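Gray t-shirts: is there one that stays gray?

branenbound
Bought 2 of the plain gray short-sleeved ones in October. One is now the color of dishwater and the other has gone faintly purple. Same drawer, same wash. What are people buying?

tzavaras_p
100% cotton, cold wash, line dry. Stop putting them in the dryer.

branenbound
I live in an apartment. My line is a shower rod.

midge19
Cotton is the problem. Get a blend. Mine are 11 years old and look the same as the day I got them, meaning bad, but consistently bad.

tzavaras_p
A blend holds on to every smell it has ever met. Your coworkers are being polite.

midge19
My coworkers have never been polite about anything.

Endavstead
Heather gray hides the fading, solid gray doesn't. Also size up, the short sleeves creep toward the shoulder after a few months. Gray one at work:

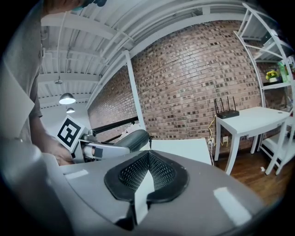 Gray tee, short sleeves, on the job

branenbound
OK, that's a decent gray. Brand?

Endavstead
No idea, the tag went ages ago. I cut them all out.

tzavaras_p
So the recommendation is "a shirt."

Endavstead
A gray one, yes.

midge19
Still more useful than the shower rod. Has anyone tried washing them inside out? My sister swears by it but she also irons socks.

branenbound
Trying inside out tonight. If it comes out purple I'm switching to navy.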